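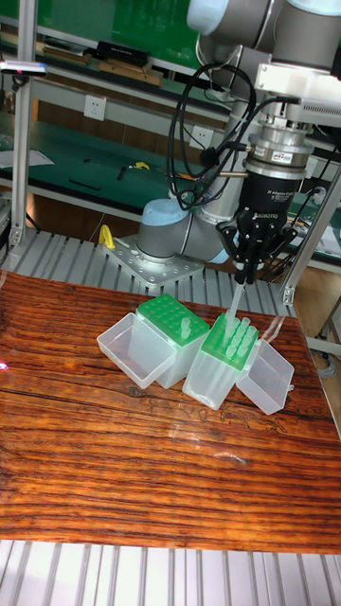 Thread: Refinishing vs. covering a kitchen table

zolidora_40
I have been losing an argument with my table since September. It's my grandmother's, solid something, with a water ring the size of a dinner plate and a finish that has gone sticky along the side where everyone rests their arms. I want plain visible grain and no orange shine. My husband wants to buy a tablecloth. Sand it or strip it? I own one sander, which came free with a drill, and I have about as much faith in it as that suggests.

Pesport
Strip first. Sticky finish just melts onto the sandpaper and you'll go through 30 discs and one marriage.

e_lamptey
Seconding the stripper. The arm-side stickiness is skin oil plus years of spray polish, and it goes down deeper than you'd like. Get the citrus kind, lay it on thick, cover it with plastic wrap and go to bed. Scrape in the morning with something plastic.

ihor.a
Disagree with both of you. Try a rag and mineral spirits before anything with a skull on the label. I had a "ruined" table that was 40 years of wax with a perfectly good finish under it. Cost me one T-shirt.

Pesport
Wax doesn't get sticky along one side, Ihor.

ihor.a
It does in my family.

Roksolana M
Do you know for sure it's solid? Look at the end of the board from underneath. If the grain on top doesn't carry over the edge, it's veneer, and then please put the sander back in its box.

zolidora_40
Went under with a flashlight. Grain carries over. Also found four pieces of gum, one of which I believe is mine from second grade.

e_lamptey
Leave the gum, that's provenance.

vboiko
Going against the crowd here: tablecloth. You'll spend two weekends and $200 and then yell at anyone who sets down a glass. I refinished ours and I've become a coaster person. I used to have friends.

Roksolana M
That's a topcoat problem. What did you put on it?

vboiko
Oil.

Roksolana M
Well.

zolidora_40
OK, tried Ihor's rag on one corner. A lot of brown came off and it's still sticky, so I think you're all a little bit right, which is annoying. Citrus stuff goes on tonight. What do I put on after that won't turn it orange?

Pesport
Water-based poly, matte, thin coats. Sand to 120 and then 180 before the first one.

ihor.a
Shellac.

Pesport
On a kitchen table. With hot plates.

ihor.a
She has a tablecloth.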